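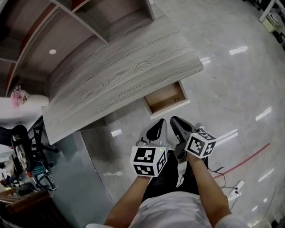 *2 min read*

Hi, and welcome to Uva! I started this little language school in Hinmont because my own Portuguese was terrible and the only evening class going was an hour's drive away in Ellmont. We opened one November with a single beginner group, and now 157 of you come through the door each week (I still can't get over that).

We teach Portuguese, Italian and Polish, all for grown-ups. Groups are small, classes run 60 minutes, and you'll be talking from the first night, badly, like everyone else. Textbooks come from the Ostrowski bookshop on the corner, so you can pick yours up on the way in.

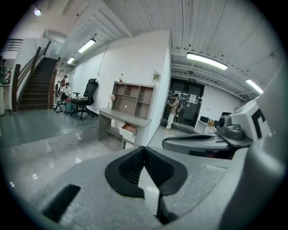
*White walls and long tube lights overhead.*

Tests? Only if you want one! Plenty of our students just want to order dinner on vacation or chat with their in-laws, and that's fine by me. If you've studied before, come along for a free trial and we'll find you a group that fits.

New courses start every spring and fall. Drop me a note through the contact page and I'll write back myself, usually the same day unless it's a Sunday.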